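The odds-and-ends tin

The odds-and-ends tin (also bits tin, oddments tin, or, in parts of the north, the glory tin) is a container kept in a household for small objects that have no other place to go. It is usually a tin that once held biscuits, sweets or tea, though bowls, drawers and shoeboxes are known to do the same work. It differs from the toolbox and the sewing box in having no subject. Its contents are united only by size, and by the fact that at some point a person was holding each of them and wanted to stop.

Name and related terms

English has never settled on a name. "Odds and ends" is the commonest in print. "Bits and bobs" is preferred in speech, and "the tin", without further detail, is understood in most homes that have one. A household with two tins will normally call the second "the other tin", even when it is larger and older.

The junk drawer is a close relative and is sometimes treated as the same thing. Lizelle Sithole, in her survey of domestic containers, The Lid Is Somewhere, objects to this. A drawer, she points out, belongs to the furniture and stays behind when the family moves. A tin goes in the van, generally unopened, and may cross several counties in this way with the same dead battery inside. She traced one such tin through four addresses and two marriages.

Origins

Decorated tins became cheap enough to give away with their contents in the nineteenth century, and it seems fair to assume that the first button was dropped into one shortly after the last biscuit left it. Earlier households managed with jars, crocks and pockets. Claims that the tin descends from the medieval strongbox rest on a single pamphlet by the antiquarian society at Skuludcombe, whose members also believed this of the bread bin.

The square, shallow pattern is widely held to be the best. Deep tins develop a lower layer which is never seen, and round tins encourage everything to slide to one side when carried. Virex, a maker of household storage now absorbed into a larger maker of household storage, sold a divided version with nine compartments. Buyers filled one compartment with paper clips, felt pleased for an evening, and put the rest in wherever it would fit. The model was withdrawn after 1000 had been made.

Contents

No list can be complete, but certain classes of object turn up again and again.

Toys and parts of toys. Figures, pawns, dice, small wheels. Pieces from board games are especially common and tend to outlive the game. A pawn found on its own is kept in case the set turns up, and the set, when it turns up, is given away for want of a pawn.

Stationery. Rubbers, pencil stubs, sharpeners and drawing pins, the last of these discovered by touch.

Grooming items. Nail clippers head this group. They are the one thing in the tin that is regularly wanted, and so the one thing most often missing from it. Tweezers are next.

Lids. Tins hold lids belonging to other tins. The tin's own lid is frequently absent, having been borrowed for paint, screws or a plant.

Fasteners. Clips, pegs, curtain hooks and the little plastic parts that come off other plastic parts. Riaan Venter, a retired locksmith who wrote a short and bad-tempered guide to the subject, advised throwing away any clip whose purpose could not be named within a minute. He then admitted in a footnote to having 38 of them.

Bottles and tubes. Glue, drops, lotions and tablets, commonly past their date. Where there are children in the house these ought to be kept out of reach and well away from toys, a rule which everyone agrees with.

Food. Strictly speaking food has no place in the tin. It is there anyway, in the form of wrapped mints, sugar sachets and fruit put down by somebody on the way to answer the door.

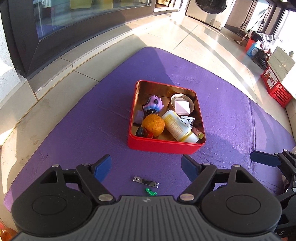 Fruit deserves a note of its own, as it is the only ordinary content with a deadline. A key can wait in a tin for thirty years and come out much as it went in. A satsuma cannot, and when forgotten will make its presence known to the whole room and then to the objects next to it. Marta Shevchuk, who collected household sayings in and near Burska, recorded the expression "an orange in the button tin" for a guest who has stayed too long.

Sorting

The tin is sorted rarely. The usual causes are a house move, a visit from relations, or the loss of something important, such as a passport, which could not possibly have fitted inside. June is often named as a popular month, and four in the afternoon as a typical hour, though the evidence for both comes from one correspondence column.

The accepted method is to tip everything out on to a soft surface. A blanket, a folded towel or a foam play mat will do; hard floors send the smaller pieces under the cooker. The contents are then divided into things to keep, things to throw away and things belonging to someone else. The third pile is put back in the tin with the first. The second pile is looked over once more and put back too, apart from one item, which is thrown away with some ceremony and needed within the fortnight.

Two schools of sorting are recognised. The tippers, described above, hold that nothing can be judged until it has all been seen. The pickers leave the tin full and take things out one at a time, setting each down beside it. Picking is slower and makes less noise. Its weakness is that the picker usually finds what was wanted early on, wanders off with it, and leaves the others where they are until somebody treads on one.

Vusumuzi Modise tried to put numbers to all this in his study of a single street. Over 90 days he asked each household to write down whatever went into the tin and whatever came out. The combined total was 443 objects in and far fewer out. Several families blamed the dog for the difference. Modise was reluctant to publish, feeling that a street with a different dog might have given other results, and the figures are best treated as belonging to that street alone.

Etiquette

It is thought rude to go through another person's tin without asking, although it is far less private than a handbag and contains less of interest. Guests may be invited to "have a look in the tin" for a safety pin or a rubber band, and are expected not to remark on anything else they find. Children are exempt. To a child of four or five the tin is the best thing in the house, and many a costly present has been left in its wrapping while the owner lined up hooks and counters along the skirting board.

Contents are held in common, whatever their history. A person who says "that's mine" of something found in the tin may be asked why, in that case, it was in the tin, and there is no good answer to this.

In writing and art

The tin has had little attention from serious novelists. It fares better on the stage, where it is useful for producing a lost ring in the last act. Rokeya Bandara's radio play The Other Tin concerns two sisters dividing their mother's belongings; they share out the house and car in the opening minutes and spend the remainder on the tin. It was praised for its sound effects, all of which were made with one tin and a spoon.

The painter Durán is said to have kept a tin for still lifes and to have painted it each year without rearranging it. The pictures have been described as restful by those who like them and as identical by those who do not.

See also

Button box
Drawer, man
Lost property
String too short to use

This article has been shared 38 times. 2 comments.

Back to top

Corrections and additions to the articles desk, by post or through the contact page. © The contributors. Text may be copied for household use.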